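Shoes by the Door: notes for the spring talk, Renley branch

Slide 1. Say hello, wait for the chairs to stop scraping. Thank Chutima for the room. Then straight in: who here tripped over a shoe on the way out this morning? (Hands. There will be hands!)

Tell them where I started. Four of us in the house, one narrow hall, and when I finally lined everything up along the baseboard I had 20 pairs. Pause there. Let people do their own sums, they love it.

Slide 2. The sorting. This is my favorite bit so don't rush it. Everything comes out, everything goes on an old sheet, left with right. I do it by how often a shoe gets worn and I don't care about color or season at this stage. Every day, every week, hardly ever. The hardly-evers are the fun ones, because each of them comes with a story, and you have to let people tell it or they'll never part with anything.

Slide 3. Sparkly shoes! I could talk all night on these. Party shoes, dance shoes, the pair somebody's niece wore once and then slept in. They need different handling from a sneaker. Point out the silver mesh with all those little glittering points, set out in a diamond grid, and the soft gray fabric around the collar. A stiff brush is a terrible idea on a surface like that. Use a dry, soft paintbrush, work along the rows, and keep the shoe over a pale towel so you can see if anything drops.

And the pull loop at the back of a shoe, oh, I love a pull loop. Hang it by the loop for a night if you must, but don't store it that way for months. Loops stretch.

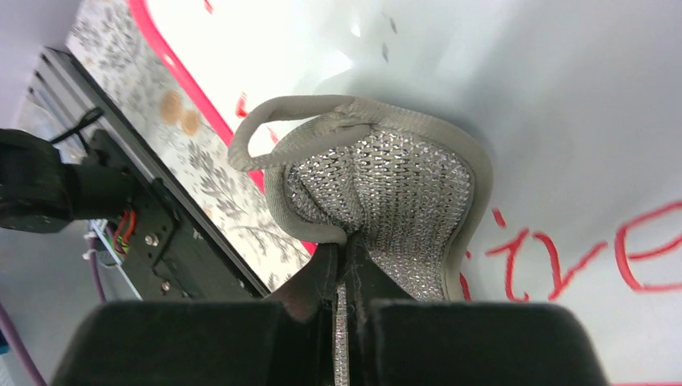 Mercy Mfinanga: I'd go further and never hang a beaded or glittery shoe at all. Stuff the toe with plain tissue, lay the pair on its side, heel to toe, and put a sheet of tissue between them so the sparkle on one doesn't scrape the other. Newspaper leaves ink on pale fabric.

Good, and I've changed my own shelf because of it. Read Mercy's note out in full, then show the tissue. Bring enough for the front row to try. Mention that the toe should be filled, not crammed, or the mesh pulls.

Slide 4. Where they live. Low rack by the door for every day, 2 pairs per person and no more. Kirui box on the closet shelf for the dressy ones, lid on, label facing out. Write what's inside on the label ("silver, size, whose") and skip "misc." We all know what happens to misc.

If someone asks about the Vokero rack: yes, I still have it, yes, it wobbles, and a folded card under the back foot fixed it.

Slide 5. The 5-minute reset. Do it right before supper. Strays back on the rack, wet ones on the mat, odd ones in the basket until the other half turns up. Kids are great at this if you let them be in charge of the basket.

Questions. Someone will ask about smells, so have the baking soda ready. Lilian wants to swap outgrown shoes at the March meeting, so pass the sign-up sheet now, starting from the left side of the room, and get the pen back.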